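Umstead 214 worktop oil: two coats, four weeks
Reviewed by Fanni Fodor, 1/17/25

The Umstead 214 is a hardwax oil for interior wood, sold mainly for worktops, table tops and desks. It comes in matt and satin. I bought the satin in the small tin and used it on an oak strip bench top which had previously been finished with a cheap Danish oil and had gone patchy near the sink end. The same top had also had a season under Dadska hard oil, so I have a fair idea of how it behaves under both sorts of product.

Preparation

The old finish came off with a random orbital sander, starting at 80 grit and finishing at 150. Umstead's leaflet says not to go finer than 150, and it is right to say so. I took one offcut to 240 and the oil sat on the surface for much longer before it could be wiped, with a weaker colour at the end. Vacuum the dust, then wipe with a barely damp cloth and leave the top overnight. The damp cloth raises the grain a little. A single light pass by hand at 150 takes it down again.

End grain needs separate attention. It takes up far more oil than the face, and if you treat it the same way it will look dry within a day. I gave the ends an extra wet coat before starting on the top. 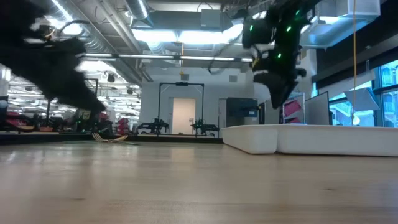 Application

The oil is thick, closer to single cream than to a traditional Danish oil, and it has to be stirred properly. The matting agent settles at the bottom of the tin, so a quick shake does nothing useful. I used a white non-abrasive pad and worked along the strips, then buffed off the surplus with a lint-free cotton cloth after fifteen minutes. The leaflet allows up to thirty. In a room at 18 degrees, twenty minutes was already tacky and the cloth began to drag.

Spread is good. The small tin covered the whole top twice, the underside once, and left enough for repairs. Thin coats matter more with this product than with the Dadska, which forgives a heavy hand. A thick patch of 214 stays rubbery and marks under a fingernail for days. I had one of these by the tap hole and had to cut it back with a grey pad and white spirit.

Smell is moderate. It is gone after two days with a window open. Lay used cloths flat outdoors to dry, or soak them in water before binning them. They can heat up and catch fire if left in a heap.

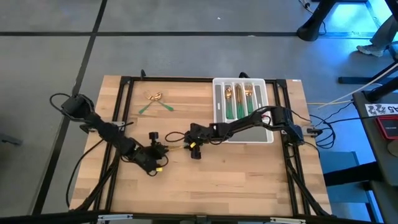 Drying time is given as eight hours between coats. I would allow twelve in winter. Full cure is stated as ten days, and I kept water off the surface for that long, with only a dry cloth for dust.

Colour and sheen

On oak the first coat warms the wood noticeably. The second adds sheen and hardly any further colour. Kinga Balogh tried the same tin on beech and found it went slightly orange, so test a hidden area if your top is a pale species. The satin is even when seen from above and shinier at a low angle towards a window, where any sanding marks left across the grain will also show. Matt would hide more of them.

Resistance

I left spills on a cured test board made from the same oak.

Water, overnight: no mark.
Black coffee, four hours: no mark.
Red wine, four hours: faint ring, gone after washing.
Lemon juice, one hour: dull spot, still there after a week.
Hot mug, no mat: pale bloom, faded by the next morning.

The lemon result is the weak point. Dadska did a little better there and clearly worse with the wine. Cutlery dragged across the board left light scratches under both, and with the 214 these can be rubbed out locally with a drop of oil on a grey pad. A varnish would need sanding back over a much larger area.
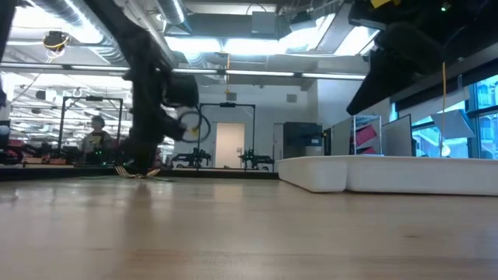 Upkeep

Wash with a mild soap and very little water. I use Lis wood soap, but any plain soap without citrus will do. Expect to refresh the area beside a sink twice a year and the rest once.

Verdict

Recommended for oak, with thin coats and patience over the cure. For beech or maple, buy a sample sachet first. The lid is poor and skins over once opened, so decant what is left into a small jar filled to the brim.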